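### 3.2 How people talk about the insides of things

We had not planned to write about computers at all when we began this study, which was meant to follow the everyday words people use for repair at home - fixing, mending, patching up, making do. But in the first round of talks, held in February with households in Karko and Kunia, the subject kept drifting toward the family computer, and we came to feel it would be a shame to steer people away from it. Many of them spoke of the machine much as their parents had spoken of the car, with the same mix of pride and worry.

What struck us most was how seldom anyone named a part. People said "the guts," "the works," or just "in there," and they pointed. Palaniappan found the same habit among sewing machine owners, and we lean on her idea of the "closed lid" throughout this section (see also Section 2).

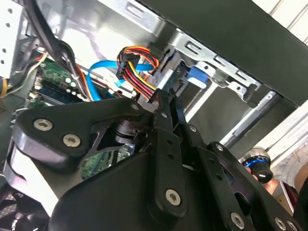 **Figure 4.** The opened interior of a desktop computer, with wiring.

Wiring in particular drew strong feelings. Two of the older speakers in Kunia compared it to a knitting basket, fondly enough, while a younger man in Karko told us he would sooner take apart his own kitchen sink. We do not want to make too much of such remarks, warm and funny as they were, yet they fit well with the wider pattern: words borrowed from cooking, sewing and the body came up in both towns, and words from the owner's manual hardly ever did.

Some five speakers had taken a repair class at the Fagerlund hall, and their talk was a little different. They used more part names, though they often slid back to "the guts" once they relaxed - a shift we return to in the next section, where we look at how the same people spoke when a neighbor was listening.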